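How to Compare Two College Financial Aid Offers

By Maya Nasrallah
Updated Mar 17, 2025

Colleges don't write their aid letters the same way. One lists loans next to grants and adds them all up. Another leaves out housing. Before you pick a school on price, put both letters into the same format. Plan on one evening, and have the letters, a calculator and a sheet of paper with two columns.

What you need

The full aid letter from each college, including any second page or portal screen
The published cost of attendance for the coming year
Your family's figure for what you can pay out of savings and income

Step 1. Write down the full cost

Start with the cost of attendance, not tuition. It should include tuition, required fees, housing, food, books, travel and personal expenses. If a letter shows only tuition and fees, look up the rest on the college's financial aid page and write it in yourself. Use the same year for both schools.

Check the small fees. At one college I worked with, new students paid a 300 dollar orientation fee that did not appear anywhere in the letter. It was on the bursar's page under "one-time charges."

Step 2. Separate gift aid from everything else

Gift aid is money you don't pay back: grants and scholarships. Add up only those lines. Leave out federal loans, parent loans and work-study for now, even if the letter puts them in the same total.

If you can't tell what a line is, call and ask. Names like "Barreto Award" or "Plimard Fund" don't say whether the money is a grant or a loan.

Step 3. Subtract

Cost of attendance minus gift aid is your net cost. Do this for each school and circle the result. It is the number to compare.
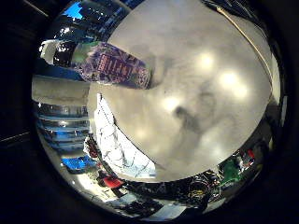 A gray surface with light reflected on it, and a plastic bottle lying near the top left.

Step 4. Look at work-study and loans

Work-study is a chance to earn money during the year. You still have to find the job and work the hours, and the pay usually comes in paychecks after the bill is due. Don't subtract it from the fall bill.

For loans, write down the amount, the interest rate and whether interest builds while the student is enrolled. You can accept part of a loan. A student who needs 3,182 dollars does not have to borrow the full amount offered.

Step 5. Check whether the aid renews

Ask each college these questions and write down the answers:

Is this scholarship good for four years or only the first?
What GPA do I need to keep it?
How many credits do I need each term?
Does the amount go up if tuition goes up?
Will outside scholarships reduce my grant?

The last one catches many families. Adelmo Benedetti, a student I advised, won a local scholarship of 552 dollars and had his college grant cut by the same amount. Some schools reduce loans first if you ask.

Step 6. Ask for a review if something changed

If a parent lost a job or had large medical bills after you filed your forms, request a review. Most aid offices have a form for it. Send a short letter with dates, amounts and copies of documents. Keep it to one page and keep a copy.

Before you commit

Many colleges want a deposit by the first of May, but check the date on your own letter. If a review is still pending, call the admissions office and ask for an extension in writing. Decline the other offer once your deposit has gone through.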